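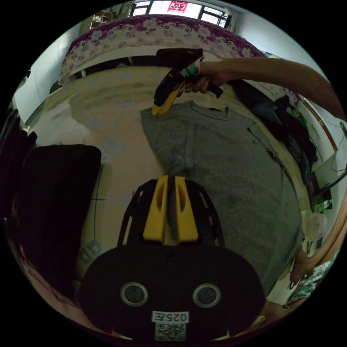

Figure 21. Gray T-shirt laid flat on a bed.

Section 4: Washing and Drying Your Everyday Knits

Welcome back! If you have worked through Section 3, your Flukavar washer is leveled, the hoses are snug, and you have run the empty rinse. Now we get to the pleasant part, which is putting real clothes in it. T-shirts are a good first load because they forgive a lot, and you will learn how the machine sounds when it is happy.

Before you begin
Check every pocket and turn printed shirts inside out. Read the care label too, even on a shirt you have owned for years (we have all been surprised by one of those).

1. Open the drawer and pour detergent into the left compartment, up to the lower line. Use the upper line only for very muddy loads.
2. Place the shirts in the drum one at a time, shaking each one open as you go. Leave a hand's width of space at the top.
3. Close the door until it clicks. Turn the dial to Knits and press Start. The display will show code 142 for a moment while the machine weighs the load, and then it will change to the time remaining.
4. When the chime sounds, wait for the door light to go out. Take the shirts out soon afterward, while the creases are still easy to coax away.
5. Hold each shirt by the shoulders and give it two good snaps. Smooth the collar with your fingers and pull the side seams gently until they run straight.
6. Dry on a rack, or tumble on Low. Heavier cotton likes a rack best, and the bottom hem should hang free.
7. Once dry, spread the shirt on a bed or table, front side down, and fold both sides toward the middle before bringing the hem up to the shoulders.

Note: New dark shirts may give off color for the first few washes. Keep them together, and keep them well away from your good white towels.

CAUTION: Never force the door while the light is on. The water inside may still be hot.

CAUTION: Do not tumble dry anything that has been cleaned with solvent or spotted with cooking oil.

If code 491 appears, the drain filter wants cleaning. Turn to Section 7, keep a shallow pan and an old towel handy, and take your time with the cap.

Guide text by Wanda Okafor. Revised 1 March 2023.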